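Medve Gallery Guide > Setting Up > Section 5

Hanging Your First Show 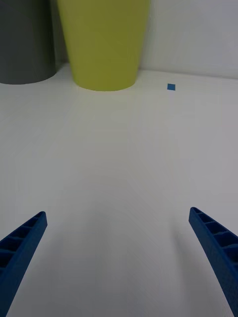
Fig. 2. Blue fingers, ribbed along the inner face.

We're so glad you've chosen the Medve rail for your gallery — take your time with this part, and put the kettle on first if you like.

1. Lay the works face up on clean blankets in the order you'd like visitors to meet them.
2. Clip a Skorketti hook to the rail for each cord, and pull down gently until it clicks.
3. Hang the largest piece first, then step back to the doorway and have a good long look.

Note: Labels go to the right of each work, once everything is level.

Caution: Never hang more than 268 pounds on one rail.

Filed under: Exhibitions, Wall Systems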